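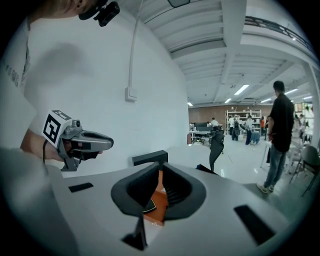

Fig. 1. A large curved surface in white-grey plastic.

Plastics for Designers, Handout 3: Curves, walls and pale colours

Right, this one goes with the third lecture and the tute that follows it. I talked far too fast in the lecture (Jana Görtz was kind enough to tell me so at the break) so I've written it out at the pace I should have used. Bring it to the workshop with your own scribbles on it. Bring a torch as well, a little cheap one is fine, and I'll explain that further down.

Why I start with curves

Most of you came in with a first-project drawing that was basically a box with the corners knocked off. No shame in that, mine was a toaster-shaped radio. But a big flat face is one of the hardest things you can ask an injection moulder for. Plastic shrinks as it cools, it never shrinks perfectly evenly, and a flat panel shows every bit of that as a wave or a dip. Your eye is brutally good at spotting a flat thing that isn't flat. Give the same panel a gentle crown and two lovely things happen: the part gets stiffer for the same wall, and the small errors hide inside a shape that was already bending the light.

We call it crowning and you'll see it on washing machine lids, esky lids, the back of nearly every telly made in the last few decades. Have a wander round your own kitchen tonight and lay a steel ruler against anything you think is flat. I bet you'll find daylight under one end or the middle!

Walls

The rule you'll hear me repeat until April is: keep the wall even. If you remember one thing from this course, have that one.

Thick sections cool slower than thin ones. The outside sets, the inside is still shrinking, and it drags the skin in after it. That's a sink mark. If the skin is too stiff to be dragged in, you get a void inside, and you won't know until somebody cuts the part open or sits on it.

So, where do thick sections sneak in? Ribs, mostly. You put a rib behind the panel to stiffen it, and where rib meets wall there's suddenly a fat little triangle of material. Keep your rib at half to two-thirds of the wall it's standing on and you'll usually get away with it. For glossy parts stay down at the half end. Screw bosses do the same thing, only worse, as they're round and chunky and students love to park them hard against a side wall. Pull the boss off the wall and tie it back with a small rib. Fenna Wuyts did this beautifully on her lamp base last semester and I've left it on the bench by the window so you can turn it over and have a squiz.

The other place is corners. A sharp inside corner with a rounded outside one gives you a thin spot, and a rounded inside with a sharp outside gives you a fat one. Draw the inside radius, add the wall thickness, and there's your outside radius. So an inside radius of 9 mm on a 3 mm wall gives you 12 mm outside. It's Year 4 arithmetic and I still see it missed on final submissions, including from people who are very good at everything else.

Draft

Draft is the taper that lets the part come off the tool. One degree is a decent starting point for a smooth wall. If you want texture you need more, and the deeper the texture the more you need, as each little bump is its own tiny undercut. Ask the texture house for their figure before you freeze the drawing. Please don't ask after, I've made that phone call and it's horrible.

A crowned surface gives you draft for free over most of its area. Watch the edges though, where the curve rolls over and heads towards vertical. People check the middle, see plenty of angle, and stop checking.

Pale colours, the bit everyone had questions about

Whites and light greys look like the safe choice. They're a menace. I'd rather match a bright red any day of the week.

First, there is no plain white. There's bluish white, yellowish white, pinkish white, a greenish one that makes everything look like a dentist's waiting room. Two parts that each look perfectly good alone can look dreadful side by side. If your product has a lid from one moulder and a base from another, either get the match sorted very early or design a shadow gap between them so the eye has something else to look at. A lot of those smart dark gaps on appliances are there to stop you comparing the two halves.

Second, yellowing. ABS goes yellow in sunlight if it's not stabilised, and the whiter it started the sadder it looks. ASA holds up much better outdoors. Polypropylene needs a UV package as well, and when it goes it tends to go chalky and brittle. Wilma Declercq asked in the lecture whether you can just paint it. You can, but now you've bought yourself a paint line, masking, a reject rate and a recycling headache, so have a think about whether a different resin would've cost less.

Third, contamination. One dark speck in a white part and it's scrap. Moulders know this and will price it in, or should. When I was at Haser we did a run of 2,000 covers in a soft grey-white straight after a black job, and the purge had been, let's say, optimistic. I spent two very long days with Teun Verstraete sorting covers into good, bad and arguable. The arguable pile was the biggest. We hadn't agreed beforehand how large a speck could be, or at what distance you were meant to look for it, and that's a paragraph in a drawing note that would've taken me five minutes. Write the paragraph!

What to do with the torch

Hold the part so the light rakes across it at a really low angle. Move the torch, keep the part still. On a good surface the highlight slides along like it's on rails. If it kinks, you've got a spot where one curve meets another and the two only touch politely, sharing a tangent but not a rate of bend. If it wobbles back and forth, suspect a sink mark or warp. If it breaks up into a faint line, that could be a weld line where two flow fronts met round a hole.

Do it on matt parts too. It's harder to see but you'll get your eye in after a dozen or so goes. Then do it in your CAD with zebra stripes switched on, and you'll notice the stripes are showing you the same story.

For the workshop

Find one moulded part at home with a crowned surface, anything bigger than your hand. Lunchbox lid, bike guard, pedestal fan base. Ask before you take it if it belongs to your housemates.

Sketch the section through the middle and guess the wall thickness. Then find the gate, the little scar where the plastic went in, and mark where you reckon the flow ended up. We'll cut a few open on the bandsaw if you're willing to lose them.

Reading: the Sepúlveda notes on rib and boss layout, the first two sections only. The Voton colour sheets are in the cabinet under the sink. Put them back in the sleeve when you're done, they fade.

Lindalva Brandão is running the second workshop group while I'm at the dentist, and she's stricter on drawing notes than I am, so have your radii sorted before you walk in.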